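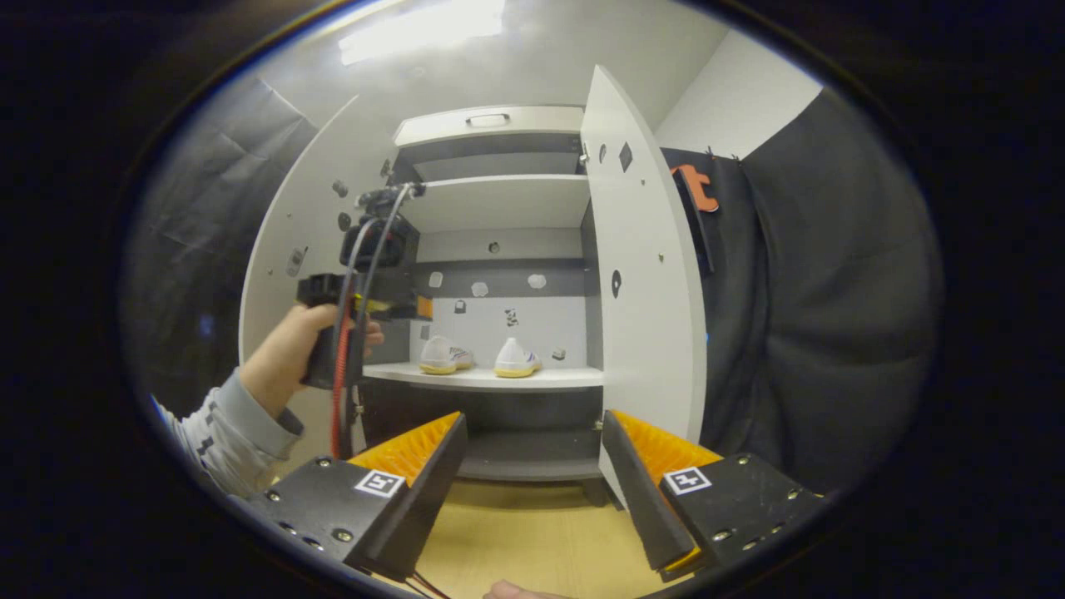

Fig. 1. Shoe cabinet task, two hand-held grippers, door open.

Course: Introduction to Service Robotics
Handout 6: Can a machine do the chores yet?
Version of 21 April 2022

Please read this handout before the seminar. It is short, but the questions at the end need some time.

1. What we mean by a chore

A chore is a job that a person does without thinking and would be happy to give away. Putting shoes into a cabinet is a good case. The shoes in Fig. 1 stand on a shelf, one a little farther back than the other. For a person this is good enough. For a program we must first say what "good enough" is: which distance from the edge, which direction of the toe, how much space between the two shoes. In the first version of our exercise we forgot to say this, and the groups could not compare their results.

2. Why the door is the hard part

Many students expect that grasping the shoe will be the main problem. A sneaker is soft and has an opening at the top, so there are many ways to hold it. The door is less kind. It moves only on one path, given by the hinge, and if the hand pulls a little beside this path, the force grows quickly. We also have to decide where the robot stands, so that the open door does not block its second arm.

With two hands a person can hold the door and place the shoe at the same moment. This is easy to show with hand-held grippers and difficult to plan by hand-written rules.

3. Two numbers from our exercise

In the Gavik exercise, our training set had 253 demonstrations of the full task. The policy was then tested 20 times with the cabinet in a known position, and it finished 14 of them. When we turned the cabinet by a small angle, it finished only five. I ask you not to read too much from such a small test — it shows a direction, no more.

4. Shop floor compared with home

The Võ workshop case from Handout 5 has the same motions: open, place, close. There the part always comes in the same tray, and the light does not change. A home has a different shoe every day. This is why I answer "on the shop floor often, at home seldom" when I am asked the question in the title.

5. To prepare

a) Write a success rule for the shoe task in at most four sentences.
b) Name two failures which a camera at the gripper would not see.
c) Would 1000 demonstrations in one home help more than the same number spread over 20 homes? Give your reasons.

Bring your answers on paper. Question c) will come back in the August exam.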